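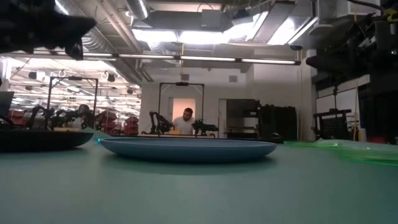 Publicado em 27/04/2018 por admin | Arquivado em: Casa, Cozinha | 2 comentários

Mudei de apartamento em outubro e levei meses para arrumar a louça. Tinha pratos de três aparelhos diferentes, quase todos incompletos, e um armário com a metade do tamanho do antigo.

Comecei por separar o que usava mesmo. Fiquei com os pratos rasos da Kouris, que aguentam bem a máquina, e com as tigelas da Plestetti, embora uma já tenha uma lasca na borda. O resto foi para uma caixa e a caixa foi para a loja de usados da Todside. Deram-me 30 euros por tudo, menos do que eu esperava.

Um prato azul pouco fundo ou um preto servem para quase tudo aqui em casa. Deixei de insistir em que as peças combinem. Compro avulso, uma de cada vez, e meço antes o diâmetro, já que a prateleira de cima só tem uns 30 centímetros de profundidade.

Para o armário comprei um escorredor vertical da Prukov. Ocupa pouco, mas os pratos mais largos ficam tortos e é preciso pô-los na ponta. Ainda não decidi se fico com ele.

Falta tratar dos copos. Estão todos em cima do frigorífico, dentro de um caixote, à espera de uma prateleira que ainda não montei.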